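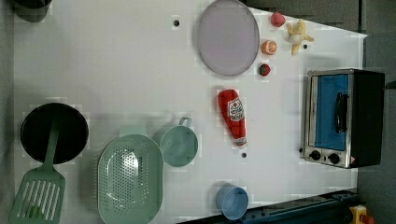 Play kitchen tidying: what I'd skip

Every list of toy storage tips starts with matching bins. I have never seen a matching bin make a child put a banana away. Before you spend anything, try the dull version first.

Sort by shape, whatever the labels say. Pans, plates and bowls are flat or they nest, so they can share one shallow drawer. Fruit and bottles roll, so they want something with sides. If your set has a colander, you already own the fruit bin. Put the strawberries and the orange slice in it and stop shopping.

I'm doubtful about "a place for everything" when it means an outline taped on the shelf for every spatula. My neighbor Sayaka Yoshida did this in April. The tape is still there. The spatula lives under the couch.

The toy oven is the awkward one. It won't stack, and the advice to "use it as storage" sounds clever until the door won't shut on a frying pan. Keep it at one end of the table with its door facing out, and put only small food inside.
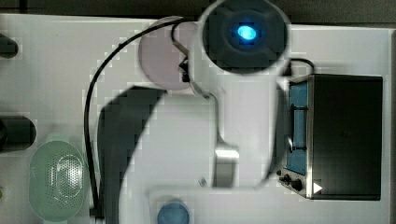 Oven to one side, green strainer across from it.

Washing: warm water, a drop of dish soap, a soft cloth. I wouldn't bother with special toy sprays. Stand cups upside down to drain. Wipe anything with a paper label and don't soak it, or you'll be picking off mush. Skip the dishwasher unless the maker says it's fine.

As for rotating toys every two weeks, Chantelle Fourie swears by it. I tried it and mostly forgot where I'd put the other half.

Updated 2026-05-17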